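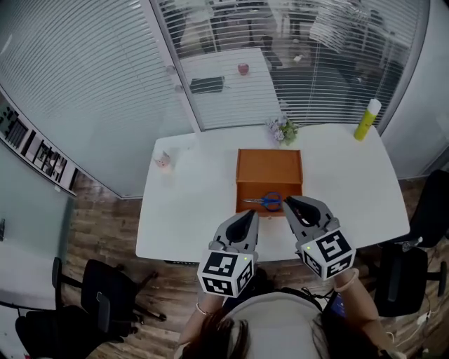 About Ruris

Ruris teaches robots by showing them. We are a small company with a simple way of working: a person picks up a pair of hand-held grippers, does an everyday job with them, and the recording of how those grippers moved becomes the lesson. Then we do it again with the box turned a little, or something else on the table, and again after that.

We love this work, and we hope it shows!

How we started

Ruris began when Endang Subramaniam and Killian Boyer were both working on packing lines, writing robot programs the long way. Every new shape of carton meant another fortnight of typing in positions. Endang had a habit of miming the movement for the engineers with her hands, and one afternoon Killian asked why they were bothering to turn the mime into code when the mime was already the best explanation in the building. They rented one room over a print shop, bought two second-hand arms and a lot of tape, and spent the first winter trying to get one of them to put a spoon in a mug.

The spoon went in during February. We still have the mug (the handle came off in the second week, which was the robot's fault, and the chip in the rim was Killian's).

What we do

Most of our teaching is done by hand. Our demonstrators work at ordinary tables with a gripper in each hand. The grippers carry cube markers printed with black-and-white square patterns, which let our software work out where each one is and which way it is tilted. Because there's no robot arm to steer, people get into a natural rhythm very quickly, and you see all the little things people do without thinking, like nudging a thing straight before lifting it or steadying a box with the other hand. Those little things are gold to us.

Scissors are a house favourite. Getting them out of a small open-fronted box is a lovely puzzle for two grippers: they lie flat, the handles are an awkward shape and there isn't much room to come in from the side. Cempaka Yusof, who leads our demonstration team, has a soft spot for them and will happily talk you through every possible approach.

We also teach by remote control. For jobs where the weight or reach of the real arm matters, one of us sits at a pair of control handles and drives the robot directly, feeling our way through the task at its speed. It's slower and takes more practice, and Ilham Hartono is much better at it than the rest of us. He can fold a tea towel by remote control in less time than some of us take at home.

We keep the awkward attempts as well as the smooth ones. A demonstration where something slips and is picked up again teaches a robot how to recover, so new starters are told on their first morning not to apologise for dropping things. They all do anyway.

Our library now holds 1,244 tasks, from opening pill boxes to laying a table for 6. Each one is written up in plain words by the person who did it, with notes on what was hard.

The people

There are 7 of us on the permanent team, plus demonstrators who come in for shifts. Our demonstrators have been florists, dental nurses, a piano tuner and a retired postman, and we've learned something from every one of them. You don't need a technical background. You need patience, steady hands and an interest in how things are done. Juwita Ngui joined us as a demonstrator straight from a bakery and now runs training, including the half-day session every new person goes through before they record anything.

Shifts are short and breaks are proper breaks. Holding your arms out over a table is more tiring than it looks, so we swap between gripper work, remote control and writing up notes through the day.

Who we work with

Rostami, who make kitchen equipment, were our first customer and still send us their strangest lids. We've been working with Clalten on sorting and tidying tasks for small workshops, and our newest project, Gastov, is about helping robots put things back where they found them. (Harder than it sounds, as anyone who shares a desk will know.)

Come and see us

We run open afternoons, starting at 2 o'clock, when anyone curious can try the grippers for themselves. School groups are very welcome, and so are people who think they might like to work here. Write to us through the contact page and tell us a job you do with your hands that you think a robot would find difficult. We read them all, and plenty have gone on to become tasks in the library.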